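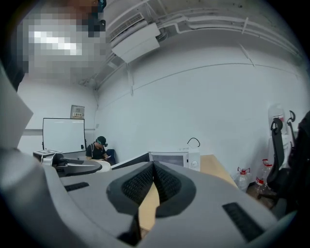

How does an air conditioner cool a room?

On a hot afternoon a room full of people warms up quickly. The sun heats the walls and the roof, and every person in the room gives off heat too. An air conditioner is a machine that takes some of that heat and moves it outside.

Many people think an air conditioner makes cold. It would be more correct to say that it carries heat away. When heat leaves the room, the air that stays behind is cooler.

Two boxes, one machine

The kind of air conditioner found in many classrooms, offices and bedrooms comes in two parts. One part hangs high on the wall indoors. The other part sits outdoors, often on the ground or on a bracket. Because the machine is split in two, it is called a split air conditioner.

Pipes join the two parts. They run along the wall and go out through a hole. You may also see plastic covers or tubes fixed near the ceiling. Tubes that protect electric wires are called conduits (say it "KON-dits" or "KON-dew-its"). Clips hold pipes and conduits in place so that they do not sag.

What happens inside

Inside the pipes is a special substance called a refrigerant. It can change from a liquid to a gas and back again, over and over. This is how it does its job:

1. A fan in the indoor part pulls in warm air from the room.

2. The air passes over thin metal coils. The refrigerant inside them is very cold. Heat moves from the warm air into the refrigerant, which turns from a liquid into a gas.

3. The fan blows the cooled air back into the room.

4. The gas travels along a pipe to the outdoor part. A pump called a compressor squeezes it, and squeezing makes it hotter still.

5. Another fan blows outdoor air over the hot coils. The heat passes into the air outside and the refrigerant turns back into a liquid.

6. The liquid goes through a narrow opening, which makes it cold again, and returns indoors.

If you stand near the outdoor part while it is cooling a room, you will feel warm air coming from it. Some of that heat was indoors a short time ago. Keep your fingers and any sticks well away from the fan.

Try it with your hand

Wet the back of one hand with water and leave the other hand dry. Now blow gently on both. The wet hand feels colder. As the water turns into a gas, it takes heat from your skin. This change is called evaporation, and the refrigerant in the indoor coils takes in heat in the same way.

Why is it so high up?

Cool air is heavier than warm air, so it sinks. When the indoor part is near the ceiling, the cool air drops down and spreads through the room. Warm air rises towards the ceiling, where the machine can pull it in. A high place on the wall also keeps the machine clear of desks, boards and cupboards.

Where does the water come from?

Air always has some water in it, as a gas you cannot see. When the air touches the cold coils, some of this water turns into drops, like the drops on a glass of cold juice. The drops fall into a tray and flow away through a thin drain tube. A school hall in Clovley with 200 people in it would have a lot of water in the air, as we all breathe some out.

Looking after it

Behind the grille there is a filter that catches dust. If it gets blocked, air cannot pass through easily and the machine has to work harder. An adult should switch off the power before taking the filter out to clean it.

Doors and windows should be kept shut while the machine is cooling. It does not need to be set very low, either. On a hot day, 25 degrees Celsius is comfortable for many people and uses less electricity than a colder setting.

In winter

Some air conditioners can work backwards. On a cold morning in February they collect heat from the air outside and bring it in. There is still some heat in outdoor air, even when it feels chilly to us. A machine that can do this is called a heat pump.

Words to know

Coil – a long tube bent back and forth many times.

Compressor – a pump that squeezes gas.

Evaporation – when a liquid turns into a gas.

Filter – a sheet or net that catches dust.

Refrigerant – the substance that carries heat through the pipes.

Written by Iman Gaber
Oct 22, 2019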